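Cillotbridge Makers Board > Workshop Talk > Materials

Topic: Nylon or PETG for small load-bearing brackets

hexkey64
October 2022
I need shelf brackets for the unheated side of the shop. PETG has been fine indoors, but two of the last batch crept under load by September. Is nylon worth the trouble at this size? Wall thickness is 3 mm, four perimeters.

Nena
Creep in PETG is mostly a question of stress and temperature. Before you change material, add a rib and go to six perimeters. Nylon takes up water from the air and loses stiffness when it does, so an unheated shop is a poor place for it.

tallow_2305
Disagree in part. Damp nylon is less stiff, but it is also tougher, and a bracket that bends a little is safer than one that snaps. I dry mine at 70 C overnight and print straight from the dry box. No failures so far.

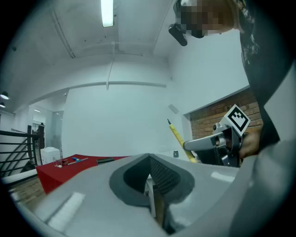
Hand-held grippers, one of them with its marker card on top.

hexkey64
What print orientation do you use? Mine were upright, so the layer lines ran across the load.

tallow_2305
On the side, always. Upright is the weakest way to print an L bracket in any material. That may be your whole problem.

Nena
Layer direction explains a crack. It does not explain slow sag. He said creep.

Hivon
Both can be true. If the layers start to part at the inside corner, the arm drops and it looks like creep from across the room. Cut one of the bad ones through the corner and look for a gap between layers.

hexkey64
Cut one. No gap that I can see, but the corner has gone white on the tension side.

Nena
Whitening there means it was overstressed. Bigger fillet, 8 mm at least, plus the rib.

tallow_2305
Fine, but I would still print the next set in nylon and compare. Same file, same load, one of each on the wall.

Hivon
Steel angle from the hardware store also works.

hexkey64
Going with PETG on its side, six perimeters, 8 mm fillet - and one nylon bracket at the far end for comparison. Will post the deflection numbers after the winter.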